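Late releases on the Wultura arm

I spent most of December on a fault in the toy pickup task. The job is simple: lift plush fruit off a bed, put it in a white plastic basket, go back to rest. In 62 logged runs the arm failed to let go cleanly 6 times. The fingers opened on command, but the log showed the release flag set up to 500 ms late, and by then the arm had begun its retreat with the toy still pinched.

I blamed the finger pads first. Plush is fuzzy and it compresses, so some sticking seemed likely. New pads changed nothing. The grip force trace was clean too.

The cause was in Flisatus, the scheduler I use between the planner and the gripper driver. When its event queue filled, it dropped the wait on the release flag and moved to the next step without raising an error. Run 3794 was the first where I caught it in the act, with the queue full and the retreat already started.

That is a safety matter as well as a nuisance. An arm that moves before its gripper reports open should stop. Mine carried on at full retreat speed — fine with a stuffed banana, less fine with a hand nearby.

The grasps themselves, over the basket:
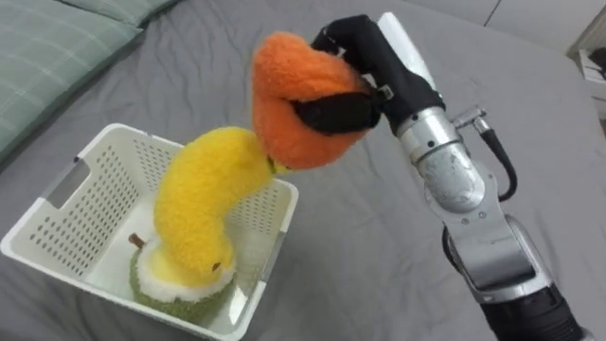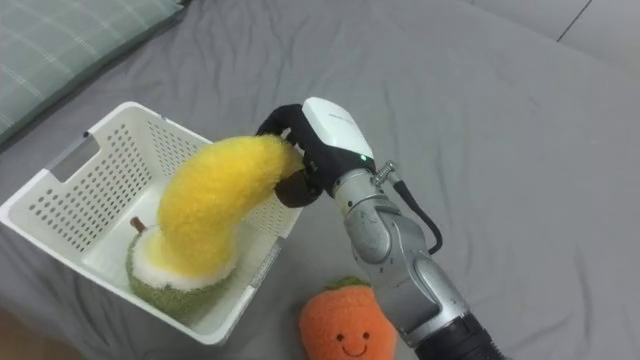
What I changed

The retreat step now blocks until the flag is set, and a full queue trips a protective stop. Retreat speed is halved until I have more runs logged.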